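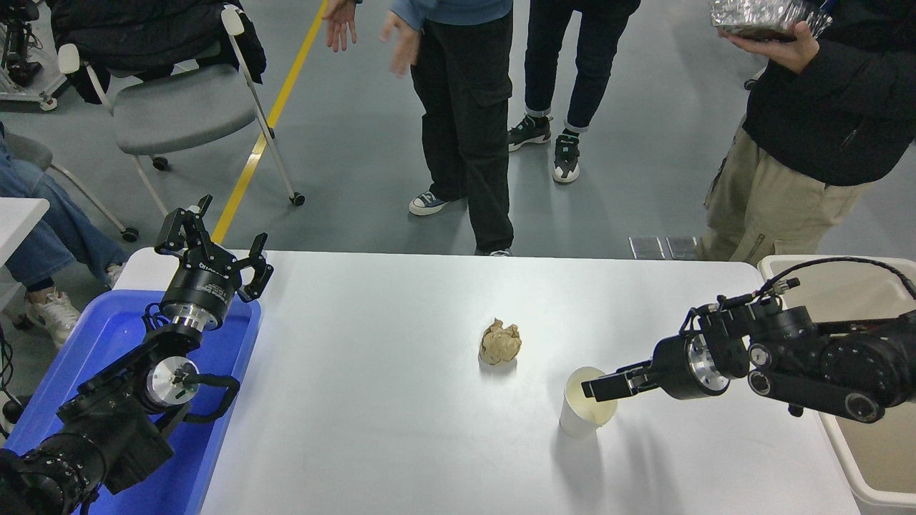 ## Session 4: Two arms, one table

Welcome back! Last time we got both arms of the Tikum build bolted down and talking to the same computer. Tonight we get to the part I've been looking forward to since December, which is sorting rubbish off a table. Bring your notebook and the joint chart from session 3.

The task sounds tiny. A paper cup and a ball of brown paper go on the table, and the arms have to clear them. But the two things ask for very different grips, and you learn a huge amount from doing both (I certainly did).

**The cup.** Go in at the rim. A paper cup squashes if you pinch it round the middle, and then it slips. Put the fingers at the lip, close slowly, and stop as soon as the motor current rises. On our build the close command runs from 0 to 314, and 196 is a good first stopping point for a cup. Write down what works on yours!

**The paper ball.** No rim, no flat side, and a new shape every time you scrunch one. Come down from above with the fingers wide open and close further than feels polite. Paper forgives you.

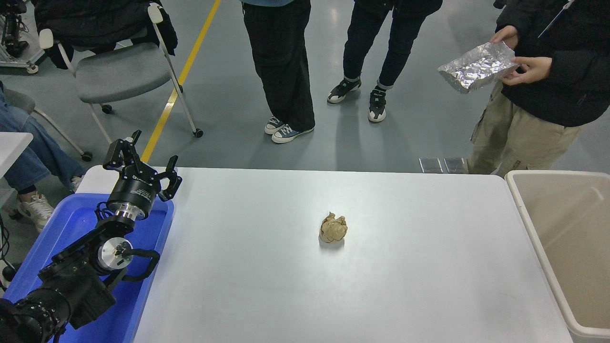 ## Setting up a run

1. Park both arms over the ends of the table, grippers open.
2. Wipe the table. Smudges and glare both confuse the colour threshold in our script.
3. Put the paper ball near the middle, where either arm could go for it.
4. Call "clear" and wait until every hand is away from the tabletop.
5. Start the script and keep one person on the stop button.

Log every run, including the dull ones. Our Tronden log holds 1,175 attempts now, and the failed ones have taught us the most. Columns: object, arm, start position, close value, result. Keep the wording of "result" short so we can sort it later.

A word on cables. Leave enough slack for the wrist to turn all the way, then tie the loop to the link below the joint, never across it. Move the arm by hand through its full range with the power off before you trust it.

### Which arm goes?

With a single ball on the table, the script compares the distance from each gripper and sends the nearer arm. Ties go to the left. It's a crude rule and I'm very fond of it, but do try to beat it. Shiny things such as foil and crinkly bags are next on the list, and they'll test the vision code properly. 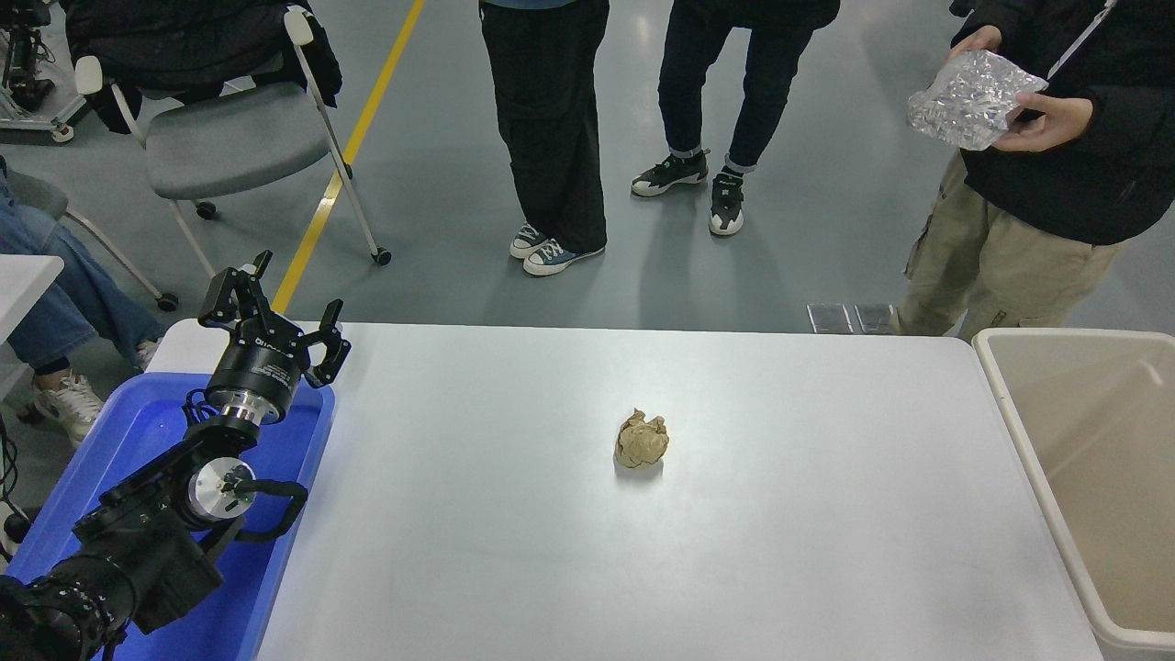 Roos Segers wrote back after reading the draft of these notes that the nearer arm isn't always the quicker one, as hers needs a big wrist turn before it can come down on anything. She'd rather score each arm by total joint travel and keep distance for ties. Lovely idea, and it's now the homework: change the rule, do 100 runs, and bring your log to session 5.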